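On Green, and Cords, and Leaving Well Enough Alone

8/23/21

I promised myself I would write up the workroom before the summer got away from me, and here we are with the summer mostly gone and me at the kitchen counter with a cold cup of tea. So let me at least tell you about the green.

When Mylene and I first talked about what color to have in there, I wanted cream. I always want cream. Mylene Sebastian has known me long enough to roll her eyes at that, and she went through the whole Skelley sample book putting sticky tabs on anything that looked like a vegetable. I held out for two weeks. Then one evening I walked past the tab on the shiny green and thought, oh, well, that is pretty (I did not tell her right away, I have my pride).

I love it now. It is a real green, the kind you can see from the hallway, and on a gray morning it cheers the whole place up. The gloss is another matter. Gloss shows everything! Every sleeve button, every box I've dragged when I should have lifted, every thumb. I started out going over it each night with a soft cloth and a little dish soap in warm water, and then drying it with a second cloth, and my mother-in-law, Rosalinda Manalastas, who raised four kids and has opinions about wiping, told me I would wear myself out before I wore out the marks. She was right. I do it when I feel like it now, usually with the radio on, and the smudges and I get along fine.

The other thing the gloss does is catch the ceiling light. You get one big white blob of it, and it slides along with you as you walk by. I found that annoying for the first month and tried two kinds of bulb. These days I sort of look for it when I come in.

Which brings me to the cords. I had such plans for the cords! I bought a pack of 200 ties and a roll of the fuzzy kind of tape, and I cleared a whole afternoon for it. I got 40 ties in, and everything ran nice and flat, and I took myself out for a donut. Then the very next morning I needed to move one plug a few inches over, and of course it was tied to all its neighbors, and they were tied to theirs, and I ended up on the floor with the little snips undoing most of what I'd done. I still have 80-something dollars' worth of clips in a drawer, if anyone local wants them.

So I have gone over to loops. Some slack, a bit of droop, and if I have to pull one out I can pull it out. Mylene says it looks like vines. I say it looks like cords, but I'm not buying any more ties.

What's left on my list is the drawer by the door, a better mat, and finding out whether the Skelley people will sell me a small can of something for the deeper scuffs. I wrote to ask and they've been very nice but want a color number, and I threw out the label back in October. If any of you kept yours, please send it over. I'd also take advice on the soap question, as Rosalinda now swears by plain vinegar and I'm a little scared to try it on the shine.
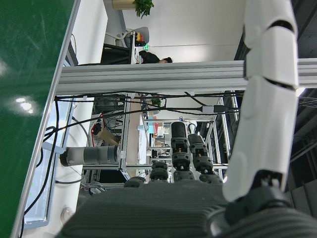
The green with its smudges and its blob of light, and the cords in their loops.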